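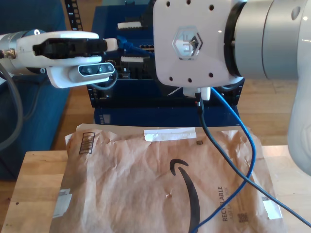
Jandon Network Services
Minutes of the equipment review meeting, July 26, 2022

Present: Kálmán Dobos (chair), Tibor Bodnár (minutes), the cabling team, and Promton's sales engineer by phone for item 2.

1. Opening and previous minutes

Kálmán welcomed everyone and thanked them for squeezing in before lunch, with a special thank-you to those who had driven over from the other site. The previous minutes were accepted with a small correction: the spare patch panels went to the second-floor closet, and the basement is still waiting for its own (sorry, basement!). Tibor has fixed the file.

2. Dabbas patching kit, offered by Promton

Kálmán reminded us how we got here. We first talked about a robot for moving patch cables back in February, when so many of our evening calls were for one cable moved from one port to the next. Promton has now made us an offer for the Dabbas kit, which covers the arm, the gripper, the wrist camera, the software and a setup visit. The price on the table is 3000 per quarter on a rental basis, with 30 days' notice to end it. Support by phone is included, and site visits are billed separately.

The sales engineer took us through the offer very patiently, considering how often we interrupted. The point he wanted us to take away was that the kit is meant for open-frame racks with a clear space in front, and he would not recommend it for our closed cabinets until the doors have been taken off. There was some good-natured grumbling about this, as those doors are a nuisance to everybody already.

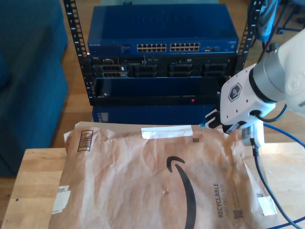

Tibor asked how the arm is taught a new rack. The answer is that an operator guides it through the moves for each group of ports and the software saves them under a name, so that the next person can call them up from the list. Promton suggests allowing a full morning for a first rack. The cabling team felt that was fair, although they would like the training to be done on one of our own racks with our own cables, and Kálmán agreed that we should ask for that in writing.

We then had a long and rather enjoyable discussion about latches. Anyone who has tried to free a plug from a crowded switch knows how the little clip likes to hide, and the team wanted to know what the gripper does when a boot covers it. Promton's advice is to keep to one type of boot across the rack and to replace any plug with a tired clip before the arm goes near it. We have 13 switches that would be candidates, and the boots on them are a mixed bag, so there is some tidying to do whatever we decide.
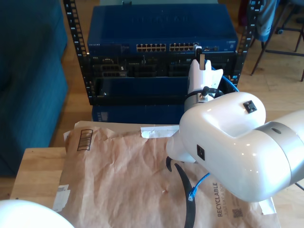 Cable slack came up next. The team's worry is that a loop hanging in front of the switch could be caught by the arm on its way in or out. Promton sends Velcro ties and a short guide to dressing the cables, and the guide was passed round the table and generally liked, apart from the page on labels, which nobody could make sense of. Tibor will send them a friendly note about it.

3. Grip pads

The pads on the fingers are a wearing part and are not covered by the rental. Floltex sells a pad that fits the Dabbas gripper and has quoted us for a box, delivery included. Kálmán would prefer to buy from Promton for the first quarter, so that there is only one number to call if a cable slips. After a bit of back and forth the meeting was happy with this. The team also asked for a note on how the pads should be cleaned and how much wear is too much.
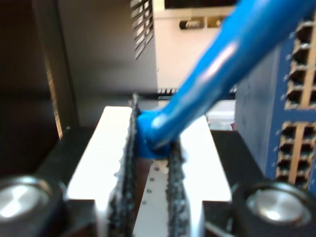
Gripper fingers with textured pads holding a blue cable by its boot.

4. Decisions and actions

Agreed to ask Promton for a trial of 2 weeks on one open rack before signing anything. All in favor.

Kálmán to write to Promton about the trial, training on our own rack, and the price of a site visit.

Tibor to list the boot types on the candidate switches, and to ask for the pad cleaning note.

Cabling team to choose the trial rack and tie back the slack.

5. Any other business

The label printer is out of tape again. There was over an hour on the clock by this point, so the parking question was held over to the next meeting, and Kálmán closed with thanks to all and an invitation to finish the sandwiches.

Minutes taken by Tibor Bodnár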